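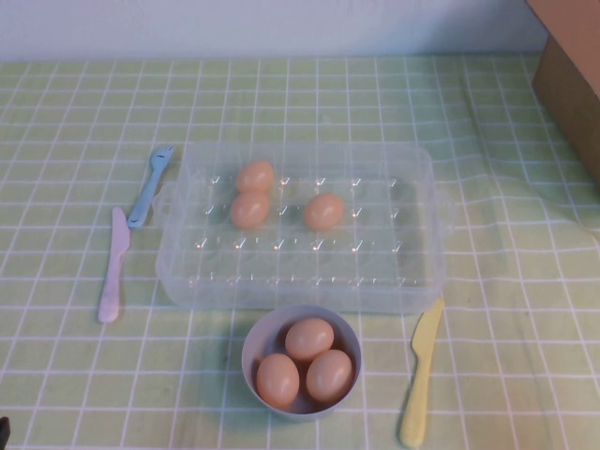
Egg tray task, Greltmont bench. Three eggs in the tray, three in the bowl.

Good practice at the bench: a gallery
2023-12-03

We love a well-kept manipulation bench, and the egg task has turned into our favorite way to talk about the rules we use at Greltmont and share with the teams at Eten and Robles. It's a small job with a lot of room for sloppy habits, so everything on the table gets a rule of its own. The full Erlow sheet runs to two pages and we're still adding to it (new version in January!).

The tray
Clear plastic, three rows of six cups. See-through trays are hard on depth sensing, and we want them in the set for exactly that reason – please don't swap in a cardboard carton to get your numbers up. Write down which cups are filled before each run starts.

The eggs
Light brown ones for this layout. Start positions come from the list and are never picked by eye. Any egg that gets dropped is retired from the task, even if the shell looks perfect.

The fork and knives
Blue fork, pink knife, yellow knife. They're distractors, and they stay in the log like everything else. If an arm nudges one, mark the run "contact" and keep it. We have 62 of those so far and they are some of the most useful runs we own!

The cloth
Wrinkles are allowed. Smoothing the cloth halfway through a batch is not, so do it before the first run or leave it alone.

The count
A batch is 100 runs, failures included. Report all of them, with the stop presses listed separately. Our goal for this layout is more than 500 runs across the three sites.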